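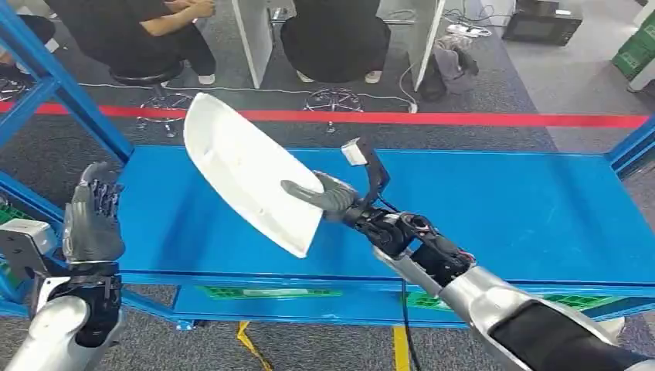
Wednesday

Slept badly, up before the alarm. Rain on the skylight until about five and then the neighbour's dog. Took the number 9 bus because the car is still at the garage waiting on a part, and got to the workshop with enough time to put the kettle on before Ehsan arrived. He had his own coffee with him so I drank mine alone by the door.

The job today was job 1221 again, the covers and panels. We should have finished on it last week. Mistoreck want to know which of the covers can go through to fitting and which go back to the moulder, and they want it in writing, which means me.

Started with the white shell. It's the one that gives us the most trouble because of the shape. Set it down on its back and it rocks. Set it on its edge and it wants to tip over. Everyone calls it the scoop now, even Shamim, who spent all of January correcting people and telling them it had a proper name. I have written "scoop" in the notes and will fix it before it goes out.

What I wanted to know was how the light falls along the rim, because on the last batch there was a flat spot you could only find by turning the thing slowly under the lamps. You can run your thumb over it all day and miss it. Turn it, and the highlight breaks up at the bad place. The inside is harder to judge. It goes grey in the curve and every bit of shading looks like a dent. I wrote down that the small hole on the inner face is to be checked against the drawing. The drawing is from Hrnčiar and has been revised, and I don't trust that we have the newest one. Asked Ehsan to ask. He said he'd ask after lunch.

The long blue bench is good for this. The colour helps, white on blue shows up well, and there's room to keep everything else off it. I did have to move Waqas's lunch and a roll of paper first thing. He puts his lunch on whatever is nearest. I put it on the windowsill and told him so when he came in, and he still spent ten minutes looking for it at noon.

Wiped down the end by the post, which had picked up something sticky. Might have been tape residue, might have been jam. Came off with warm water.

Mid-morning

Maham phoned from the Gridska office about the delivery. It's coming Friday now. I said that was all right, and then thought about it and phoned her back to say it had to be before ten because the loading door is booked for the rest of the day. She said she would write it on the docket. She's good about that sort of thing.

Next was the big grey panel. I had been putting it off. It takes up a lot of room and there is only one way to come at it, along the lower edge where the curve sweeps round. The surface is matte and picks up fingerprints, so I wore the thin gloves, which I hate, they make my hands sweat. Went over the seams first. They are very fine and in some light you would swear they were scratches. The diagonal one especially. Kamala marked it as a scratch last time and we had an argument about it that went on longer than either of us meant it to.

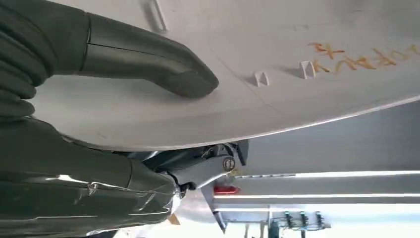 The orange writing is still there. I asked who put it on and got three different answers. I can't read it from any side and I'm not sure it's meant for us at all. It looks like the sort of thick waxy marker they use in a warehouse, and I know from the old doors at home that it doesn't come off with soap. Shamim wants to try spirit on a corner of it. I said not until we know whether the matte finish can stand it, because a shiny patch would be worse than the writing. She agreed but she had the bottle in her hand the whole time we talked.

Then the two little white tabs. They don't sit level with each other and I spent too long deciding whether that's a fault. I think it's how the part is made. The notch in each one has to take something, and if they were meant to line up there would be a line on the drawing through both, and there isn't. Put a query against it anyway. Kamala will say I'm being fussy. She would have said something worse if I had left it out.

The slot up near the top I left for tomorrow. I want the small torch for it and the small torch has gone flat. Wrote "batteries" on my hand.

Had a look at the hinge as well while I was there. I don't have a view on the hinge. It's on somebody else's list.

Lunch

Cheese sandwich, the end of the lentil soup, an apple that was past it. Waqas found his lunch. We sat out on the step as the rain had stopped, and he talked about his sister's move to the coast and whether he should hire a van or make four trips in his own car. I said hire the van. He's going to make four trips.

Ehsan asked Hrnčiar about the drawing. They're looking into it.

Afternoon

Moved over to the steel table. I laid fresh ideas about this table out to everybody in the spring and the only one that stuck, in both senses, was the yellow tape. It makes two boxes side by side with a line between them, the right one bigger and set a bit farther back. I'd have liked them squared up with each other, but whoever has the tape in their hand gets to decide, and I wasn't in that day.

My rule was that the left box is for covers and the right box is for anything round. Nobody wrote the rule down, me included. It has mostly held. The scoop goes on the left, and it fits if you let the rim turn up toward the divider. The wheel cover goes flat in the right box. It's a nice enough thing, silver, and it doesn't roll off or rock or need propping, and I wish the rest of the parts were like it.

Steel isn't as kind as the blue bench. It reflects, for one, and you get the lights coming back up at you when you're trying to look at an edge. And it shows every smudge. I've polished it with the proper stuff and with vinegar and it always goes back to being faintly smeared by the middle of the afternoon. I've stopped minding. The scuffs won't come out whatever you do.

Went through the scoop once more there, this time for marks on the surface. There are some, all small and faint. I put them down as light handling marks, acceptable, and then changed "acceptable" to "to be agreed", as that's Mistoreck's word to use and they can be touchy about it.

Kamala came by at three and we went over the list together. She read it out and I ticked. She thinks the tabs are fine. She also thinks the diagonal line might be a scratch after all, and I didn't rise to it. We did agree that the covers need some sort of soft cradle for storage, because stacking them on the shelf in bay 16 is asking for chips along the rim. She's going to ask Rinico for a price on foam. I said get a price on felt as well, and she wrote it down, so that's progress on last month.

Swept up. Put the spirit bottle back in the cupboard, at the back, behind the paint.
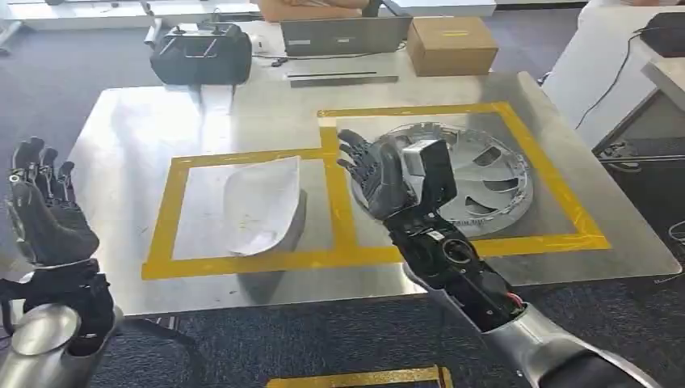
Evening

Bus late. Stood with my collar up and read the same poster about swimming lessons over and over. Bought batteries at the corner shop, and milk, and forgot bread.

Garage rang while I was frying onions. The part is in, it's the wrong side, they've sent for the right one. Could be Monday. I told the man I spend my days checking parts against drawings and he said he was sorry to hear it.

Typed up the notes after supper. They came to nearly four pages, too long, but I would sooner send too much than have them ring me. Took out "scoop" in every place and put the proper name, then found I'd spelled the proper name two ways. Fixed that. Left a gap where the drawing number goes.

Things for tomorrow: torch, slot at the top of the grey panel, ask Ehsan again, ask Maham if she really did put the time on the docket. See whether Shamim has got any further finding out about the orange writing before she finds the bottle.

Bread.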